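Galstead students teach two arms to stack blocks

GALSTEAD — Students in the robotics club at Illés Technical School have entered a block-stacking project, Brikura, in the Ullbridge student automation contest in October. The club's 7 members work with two arms mounted on one table.
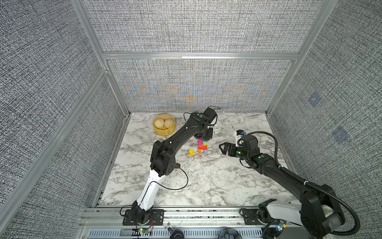 What does the contest ask for? Teams must build a short tower from mixed toy blocks, with no one touching the controls.

Each team gets 17 minutes on the clock, and a perfect run earns 100 points.

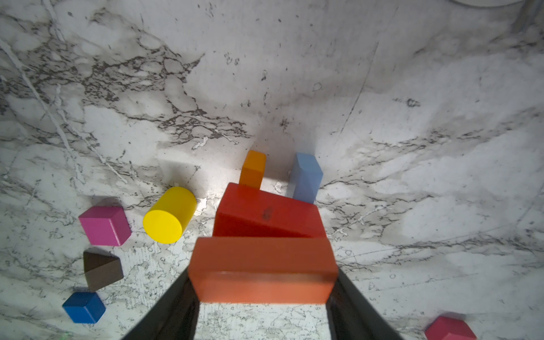 Bianka Bakos said she would like to see the wedges scored higher than the cubes — they are harder to grip.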